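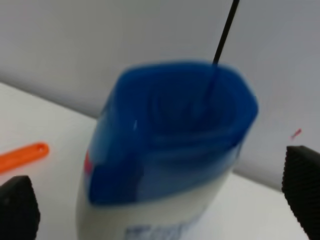 Living / Household / Interviews

Print this page | E-mail this page

Home Articles Interviews Letters Contact

One cupboard, two shelves: Meinrad Zaugg on keeping fewer bottles

Meinrad Zaugg has looked after the laundry and cleaning stores at Borkenholm, a residential college on the edge of Marodow, for 26 years. Before that he worked in a hotel laundry, where he learned to fold sheets and, he says, to distrust any cupboard with a curtain in front of it. We met in the utility room on the ground floor, which has a sink, a long worktop, a tall cupboard and a window that sticks.

I had asked to talk to him about bottles. Most households have a collection of them under the sink, and most people could not say what is in half of it. Zaugg has spent a good part of his working life dealing with the same problem on a larger scale.

"When I started there were three cupboards," he says. "One on each floor. Everybody bought their own things. There was floor cleaner upstairs that had been discontinued, and downstairs they were ordering more floor cleaner. I put it all on this worktop one Saturday and it took until the evening to sort."

What he did afterwards was simple enough. He closed two of the cupboards and kept the one we were standing beside. It now has two shelves in use. The upper one is for liquids that are open and the lower one is for liquids that are not. Cloths, brushes and paper live elsewhere.

"People want to arrange by job," he says. "Kitchen things, bathroom things, laundry things. Then you have a bottle that does for the kitchen and the bathroom, and you buy it twice. Open and not open is easier. If there is an open one, you use it. You don't touch the bottom shelf until the one on top is finished."

He is particular about caps. A cap left loose will let a bottle leak if it goes over, and some of the thicker liquids form a crust round the neck that stops the cap seating properly. He wipes the neck and the threads with a damp cloth before closing, and he does it every time. He also wipes down the side, where the drips run, so that the label stays readable.

"The label is what I care about," he says. "If you can't read it you don't know what it is, and you don't know what you can't mix it with. Bleach and descaler, for instance. That is dangerous. I don't keep a bottle with no label. I don't sniff it to find out either."

I asked about decanting, which has become popular at home — matching containers on a shelf, with handwritten tags. He shook his head.

"It looks nice in a picture. But the instructions are on the old bottle, and the warning is on the old bottle, and you've put the old bottle in the recycling. Leave it in what it came in. And never in a drinks bottle. I have told students that every year."

He does allow one exception. The laundry liquid at Borkenholm comes in large containers from a supplier called Hevirine, too heavy for most people to pour from, and he fills smaller bottles from them. These are the supplier's own empties, with the original labels on. Each one is used again for the same product and nothing else.

The college gets through a lot of it. By his own record the machines ran 4,000 washes last year, and he reckons that before he changed the measuring, people were using about 3 times what they needed.

"They pour from the bottle and look at the drum," he says. "You can't judge it like that. Use the cap if it has lines in it, or a measuring cup. Look at the line and stop at the line. Too much and it stays in the towels and they go stiff."

The cap has to be rinsed afterwards, in his view, or it goes back on sticky and everything sticks to it. He rinses his in the sink and stands it upside down on the worktop while he loads the machine.

At home he keeps less still. He lives with his wife in a flat in Lo, a short bus ride away, and under their sink there is washing-up liquid, a bathroom cleaner, something for the floor, and laundry liquid when there is no room for it by the machine. He goes through it all in May, when the windows get done. Anything nearly empty is used up that week. Anything he hasn't opened since the previous May is offered to a neighbour.

"My wife bought a special thing for the oven," he says. "It's been there 2 years. I have offered it. Nobody wants it."

For anyone starting on a crowded cupboard, he suggests taking everything out before buying any baskets or racks. Put the bottles on newspaper, he says, as some of them will have wet bases. Wash the shelf and let it dry. Check which ones are the same product and put those side by side. Old products should go to the local household waste site if the label says so, and not down the drain.

He does not think it needs a whole day. His own flat takes him less time than the windows do.

Before I left he opened the cupboard again to put away a bottle he had been filling while we talked. He turned it so the label faced out, pressed the door until it clicked, and went to see about the window.

Print this page | E-mail this page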